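Clondham, 15 September 2022 — The old mill path along the Tedska River will reopen in December after repairs to the stone footbridge at its north end. The town bought the 4-acre strip beside it last year for 3,081 dollars in back taxes.

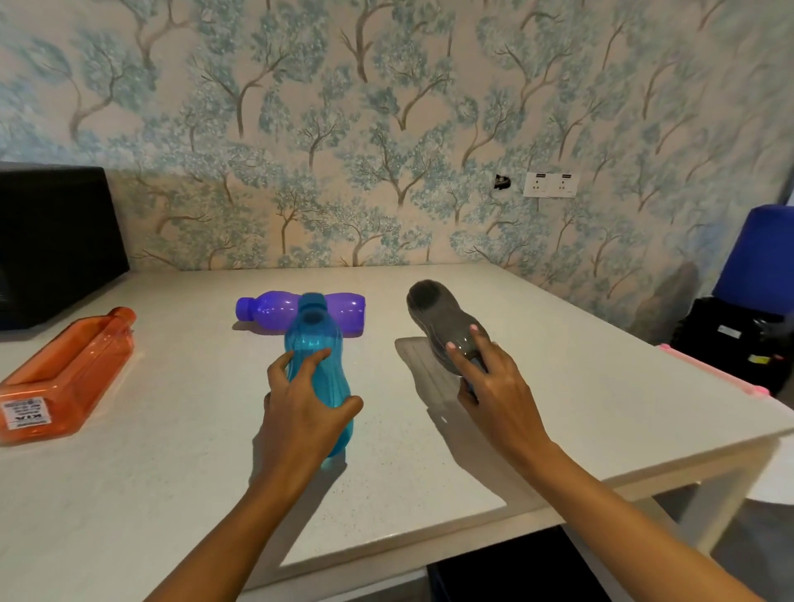

Dolores Whitfield told the selectmen that the path should stay unpaved, as it was when the mill hands used it. The board agreed and set aside money for gravel only.

Masons have reset some 40 stones in the east abutment. The railing on the river side is new. Parking is at the Matos Lane lot — the Clindberg Road gate stays locked until spring.

Work still to be done:

- Clear brush from the mill race, starting at the lower dam. 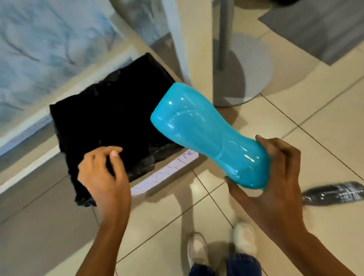 - Put back the 50-foot boundary wall behind the wheel pit.
- Replace the trail map at Matos Lane. Ilir Petkov is drawing the new one.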